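August, bench log, 4:40 pm

Third batch of the walnut ink is on the shelf, and it smells like a pond with ambitions. Husks came from the Honden lot, soaked two weeks, then simmered down until I got bored. Strained through the old Sanent cloth, which is now brown forever.

Swatches so far:

- Honden, plain: warm, thin, feathers on cheap paper
- Honden + gum arabic: sits up nicely, dries slow
- Torkine powder, mixed from the jar: fine, dull, smug about it

Spun a sample at 3000 rpm to get the grit out. It got the grit out and most of the color too - lesson noted, again. Whoever borrowed the 2 ml pipette, the dip pens miss it.

Next: a pinch of iron in half the batch, clove oil in all of it.

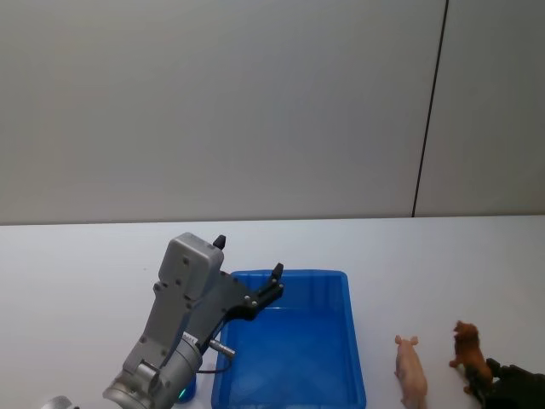 Why add clove oil to walnut ink? It slows the mold, which otherwise shows up on the surface before the bottle is half used.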